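I gave up the car in August. The clutch went on the hill out of Lostbridge and the garage wanted more to fix it than I'd have got for the whole thing, so I sold it for scrap and bought a bus pass with some of the money.

The bus is the 134. It starts at Stevness, comes through the village at ten to seven and gets into Lostbridge 35 minutes later if the level crossing is up. Driving took me twenty. I'd expected to mind the difference more than I do.

The first couple of weeks were bad, mostly through my own fault. I missed it twice by believing the timetable at the stop, which was an old one under scratched plastic. The right times are on the company website, in a table you have to turn your phone sideways to read. I copied them out on a card and keep it in my coat.

Money first, as that's what people ask about. Insurance, tax, fuel and the yearly bill at Edwards came to a lot more than I'd ever added up. The pass costs less each month than I was spending on petrol. I haven't saved all of the difference. Some goes on a taxi when I've got heavy shopping, and I bought a better coat and a pair of boots.

The shopping took the most working out. I used to do one big trip and fill the boot. Now I do 2 small ones on the way home and get the heavy things delivered - cat litter, potatoes, washing powder. We throw less food away. I do run out of milk.

Evenings are the weak point. The last bus back leaves at twenty past nine, so I miss the end of most things. I've left choir early all through the autumn. Llinos Owen lives one village over and has offered me a lift more than once, and I've started saying yes, with petrol money left in the door pocket where she can't argue about it.

I read on the way in and look out of the window on the way back. I've got through nearly all of a long history of the herring trade that had been by the bed for years. I've also learned which seats to avoid. The ones over the back wheels are too hot from the heater, and the front pair get the draught every time the doors open. 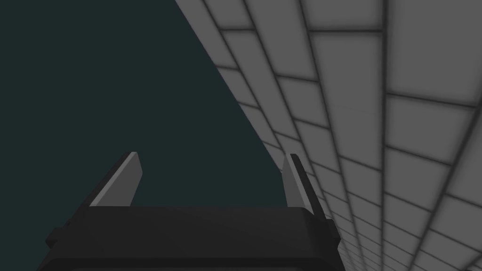
Visiting my sister at Gramska is still a problem. It's two changes and the second one doesn't wait if the first is late. I've done it once by bus and it took most of the morning. For the next visit I'll hire a car for the weekend, which I priced up and which is cheaper than I thought if you book it well ahead and bring it back clean.

I might buy another car one day. The drive is full of plant pots at the moment and I'd have to move them.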